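Ticket 738: right gripper drifts closed during laundry teleop
Opened by: me, Gungate bench
Status: open, waiting on Comex

Thursday, 9:40 am
OK so the right gripper is doing its thing again. I'm running the "take clothes out of the basin" task by remote control, and whenever I ease off the trigger the fingers creep shut on their own. Left side is fine. You don't notice it much with a towel, but with a thin T-shirt it grabs two layers when I only wanted one, and then the whole demo is junk. Out of 70 recordings this morning I've had to throw away way too many. I stopped keeping track because it was making me cranky.

10:15 am
Restarted the Kandura session and re-homed both arms. No change! Swapped the left and right hand controllers too (you have to remap them in settings or everything comes out mirrored, ask me how I know). The problem stayed on the right arm, so I'm ruling out the trigger.

11:05 am
Checked the cable run at the right wrist. Reseated the connector, gave it some slack, tried again. Did 4 pulls in a row that felt great and got my hopes up, then the fifth one crept shut before I even got near the cloth. Grabbed a still from the head camera on one of the later tries and I'm attaching it for whoever picks this up at Comex. 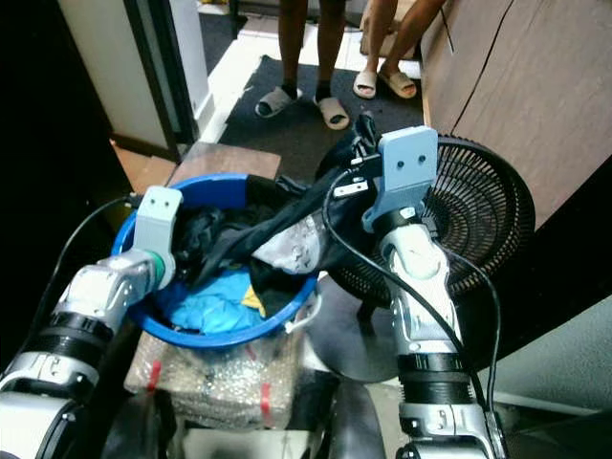

Attachment 1: head camera, right gripper holding the black garment, left gripper at the basin rim.

Once it has hold of something it hangs on just fine, so please don't send me the grip strength checklist again. My complaint is with the open position. I command wide open, let go, and the reading slides toward closed over the next few seconds. I can watch the number move on the Kandura screen with my hands completely off the controllers.

1:30 pm
Tried hand guiding, to take the remote link out of it. Put the right arm in free mode, opened the gripper and walked it over to the basin myself. It still crept, only slower, and it took 3 tries before I was sure I wasn't bumping it. So I'm leaning toward the gripper's own zero offset, or something in the firmware from the October update. The Mofokeng rig never got that update and hasn't done this once.

2:10 pm
Ran the calibration from the service menu. It passed. Great, thanks, very helpful.

Questions for Comex: can I roll back just the right gripper, or do both sides have to match? And is there a way to save the zero so it survives a power cycle? I'm keeping on with left-hand-only demos in the meantime. Logs from the morning session are in the shared folder under the ticket number.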